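4.2 Sharing a workroom at Drirbridge

We were glad to find that the Drirbridge workroom suited our interest in how people share a crowded table, and we spent many pleasant hours there learning its habits. People came and went, set things down wherever there was space, and leaned across one another with a good deal of patience. Figure 3 shows two people close to the near table surface.
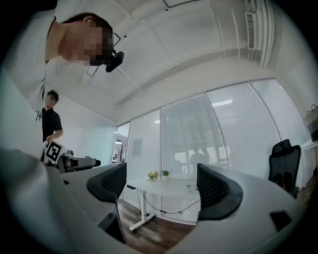

Figure 3. Two people in the workroom, one leaning in and one standing farther back with a marker board.

How long did people keep the same place at the table? Most stayed put for a whole sitting, and they tended to go back to that place the next time they came.

We had expected more drifting than this, having read the Kodberg notes with their lively accounts of people trading seats. Our own diary, which grew to 400 entries by December, tells a calmer story, with only 9 entries mentioning a swap. Reaching over a neighbor was far more common, and people seemed quite happy to do it.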